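Notebook, reading corner build, July

Started at 9 and got less done than I'd hoped, mainly because Marites Samonte came by early with the second batch of books from the Fajardo box and we both ended up reading them instead of sorting them. I don't regret it much. There are some lovely old hardcovers in that lot, and she has promised to bring the rest before the end of the month.

The little white table went in the middle of the room today. I had wanted it nearer the shelves, but the middle suits it, and people can get at it from every side. The top is that uneven, eight-sided sort of shape with the gray and pale yellow triangles scattered over it, and against the speckled floor it looks brighter than I expected. It is small, mind you — one big hardcover and a cup and you are already thinking about elbows.

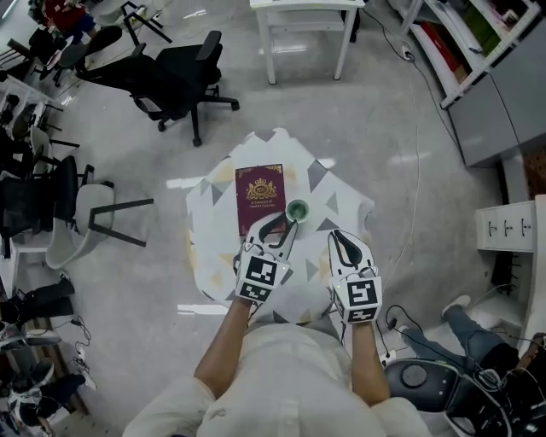
So the question for next time is how many books we put out at once. My feeling is two at the most, with the others kept on the lower shelf of the long white table until somebody asks for them. Marites would rather have a stack. We'll try hers first and see how it goes.

The burgundy one with the gold crest is my favorite for leaving out, as the cover does half the inviting by itself. It needs a slip in the catalog under Stultent, and I still have to check the spine glue on it before it gets handled by 40 people at the open afternoon.

Seating: far too much of it on the left side. Must thin that out, and find out whether Brutberg will take any chairs back. The black mesh one can stay, it's comfortable and it rolls.

Still to do: felt pads, 16 of them, for the table legs and the chairs. Ask Marites about the lamp.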